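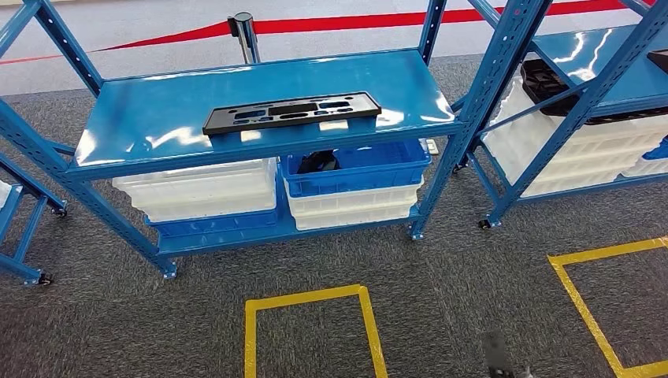

September 7, 2025

Adhesive trials, batch 3. Doltum two-part vs the old Salehi stuff. Same coupons as in May, sanded 40 grit, wiped, glued, clamped overnight.

Salehi first. Mixed 200 g, went stringy before I'd done half the coupons. Threw out the rest. Veronica says the hardener has been open since May, which would explain it. New tin on order from Dutau.

Doltum much nicer to spread. Pulled the first set after lunch. Best one let go at 1198 N, on the glue line, clean on one side. So surface prep again, not the glue. Next lowest was way down, about 500, but I think I starved that joint (over-clamped, squeeze-out all over the jig). Don't count it.

To try:
- fresh wipes, the blue box ones leave lint
- shims in the clamp so the gap stays teh same
- leave one set a full week before pulling

Emilian wants numbers for the Telteo quote. Told him not yet, one decent result isn't a number. He'll ask again tomorrow.

Load cell drifting again btw. Zeroed it before each pull, wrote the offset in the margin of the paper log. If anyone borrows the tester please put the small grips back in the drawer, I lost half the morning looking for them.

Jig needs a scrape before next batch. Used up the last of the release wax so no glueing untill that's in. Coupons for batch 4 are cut and numbered, not sanded.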